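The green blanket comes out of the closet again

My aunt Noura Moussa gave me the green knit blanket in February, when I moved to Wavcombe and had only one thin cover. It is ribbed, a little heavy, and it never wants to lie flat. I have washed it three times now and each time I was afraid it would become small. It did not, but it became longer in one direction, I think.

This week I finally made some order in the bedroom. I took all covers out of the closet, put them on the bed and looked at each one. My brother-in-law Ghassan says I have too many for one person. Maybe he is right, but each of them has its season.
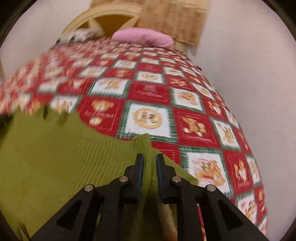 The green knit on top of the quilt, with the pink pillow behind.

The quilt with the red and white squares stays on the bed the whole year. I bought it from a shop called Flelska and paid 400 for it, which was a lot for me then. The green knit I use only for the feet, or when I read in the evening with the window open. So it must be folded small, and this is my problem with it. If I fold it like a bedsheet, the ribs pull to one side and the corners do not meet.

Dima Hijazi, my neighbor, showed me how her mother does it. First you lay the blanket fully open and find one good corner. Then you take the knit in the middle and lift it a little, so that the folds fall down by themselves. You put it back, smooth it with the flat hand from the middle to the outside, and only then you start to fold – always along the ribs, never across.
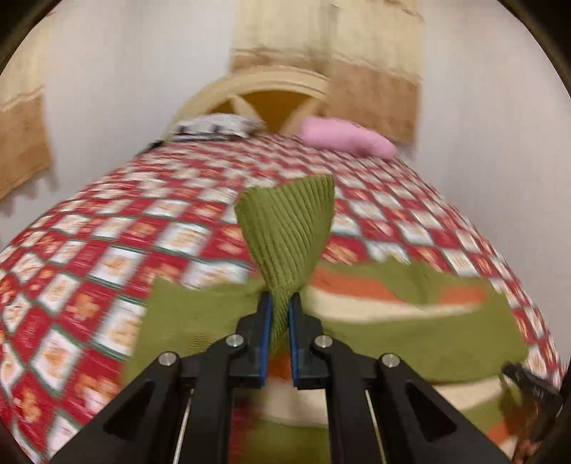
I tried her way and also the rolling way, which I saw in a magazine. Rolling takes less place on the shelf, but after one week the blanket had waves in it like an old carpet. Folding is better for knit, in my opinion. For thin cotton covers I still roll.

Next I want to do the pillowcases. I have many which have no pair anymore, and I cannot decide if I should give them away or cut them for cleaning cloths. If you have an idea, please write it to me in the comments.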